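Project report, second-year mechatronics. Group: Hsiu-ying Lau (mechanical work, testing) and Ottmar Stöcker (wiring, calibration). Supervisor: Dr Nic Aodha.

# Setting up and maintaining a pair of hand-held grippers

## 1. What we were asked to do

The department has a pair of hand-held grippers, known in the lab as the Varcombe pair, which are used for recording household handling tasks. By the start of our project they had been through two years of use and the left and right units no longer behaved the same. The right one closed late and the left one had play in the linkage that you could feel by hand.

Our job was to strip both units, replace what was worn, set them to the same opening, and write a maintenance routine that the next group could follow. We were not asked to change the design. We did make one small change to the cable route, which is covered in section 4.

## 2. Condition on arrival

We put both grippers on the bench and checked them before taking anything apart. The main points were:

- Right unit: jaw opening 78 mm when fully open, left unit 6 mm less.
- Left unit: two pivot screws had backed out by part of a turn. No threadlock on any of them.
- Both units: finger pads worn smooth near the tips, one pad starting to lift at the corner.
- Right unit: cable sheath rubbed through where it passed the edge of the handle.
- Both units: old grease in the linkage, dark and full of fluff.

The log book that came with the pair stopped in July and the last entry only said "checked, ok". We could not tell from it when the pads had last been changed.

## 3. Strip and rebuild

### 3.1 Linkage

We took the fingers off first and then the linkage arms, laying the parts out on paper with the position of each one written next to it. The arms look the same on both sides but have worn in to their own positions, so they should go back where they came from.

The holes in the arms were still round. The wear was in the washers, which had gone thin on one side. We changed all of them, cleaned the arms with isopropyl alcohol and a toothbrush, and put a very small amount of light grease on each pivot. The first time we used too much and it came out onto the finger after a short run, so Hsiu-ying took the left unit apart again and wiped it back.

Pivot screws went in with medium threadlock. They need to be tightened until the play goes and then eased back slightly. If the arm does not fall under its own weight when you tip the gripper, the screw is too tight.

### 3.2 Pads

The replacement pads are dark blue, ribbed across, and came from Grivalar as a sheet of moulded pairs. The old adhesive took longer to remove than anything else in the project. A plastic scraper works. A metal one marks the finger, and we have one mark on the left unit to show for it.

Pads must be left under light clamp pressure overnight. We left the first set for an hour and one slid.

### 3.3 Setting the opening

Both units are now set to 78 mm with the trigger released. The adjustment is the stop screw inside the handle. Set the right unit first, lock it, and then match the left to it with the same gauge block. Ottmar then ran the calibration script, which asks for fully open and fully closed three times each and stores the average.

## 4. Cable route

The damaged cable on the right unit was replaced. On the old route it went straight over the edge of the handle and bent at the same spot every time the user turned the wrist. We moved the clip back towards the rear of the handle and left a loose curve. This adds a bit of drag when reaching across the body, but the user gets used to it quickly.

## 5. Testing

### 5.1 Bench cycles

Each unit was opened and closed 500 times on the bench by hand. We stopped halfway to feel for play and found none. At the end one pivot screw on the right unit had moved slightly. It turned out to be one we had done before the threadlock arrived, so it was redone and the whole run repeated.

### 5.2 Handling light objects

The second test used cups on a table covered with a blanket. Light cups show up problems that a solid block hides. If one finger arrives before the other, the cup gets pushed over, and if the closing force is uneven a paper cup dents on one side. Hsiu-ying wrote down the faults as they came up and we made adjustments between runs. 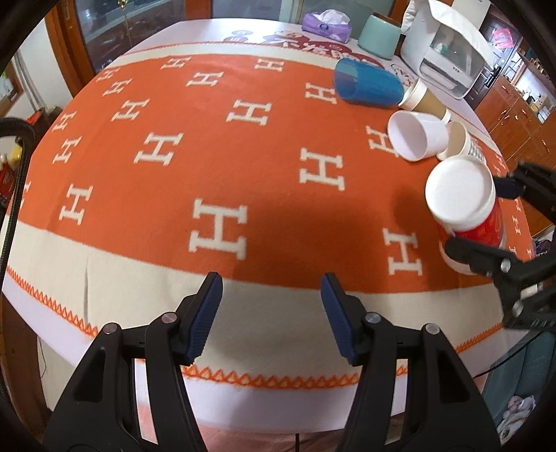 *Figure 1. Cup test, with the right-hand gripper at the lidded red cup. The pads and pivot screws of the other unit are in the foreground.*

Most of the failed grips in the early runs came from the left unit. We checked the opening again, found it correct, and then noticed that one pad had been stuck on slightly crooked. After replacing it we did 29 more grips with that unit and had one drop, which we put down to the user letting go of the trigger early.

The blanket also makes a difference. A cup lying on its side can sink in a little and the lower finger catches the fabric before it reaches the cup. We suggest doing the first check on a bare surface and the second on cloth.

## 6. Maintenance routine

Before each session:

1. Wipe the pads with a damp cloth and let them dry.
2. Check each pivot screw with a fingertip.
3. Open and close both units fully and compare them side by side.
4. Look along the cable for rubbing.

Every month:

1. Measure the opening on both units with the gauge block.
2. Clean the linkage and regrease.
3. Run the calibration script and write the values in the log book.

Pads should be changed as a full set. Spare pads, washers and the gauge block are in the drawer marked Trusthorpe, under the bench.

## 7. Remaining problems

The trigger spring in the left unit is softer than the right. We did not have a matching spare and left it. The stop screw is also awkward to reach without removing the handle cover, and a small access hole would save time, but that would be a design change and needs Dr Nic Aodha's agreement.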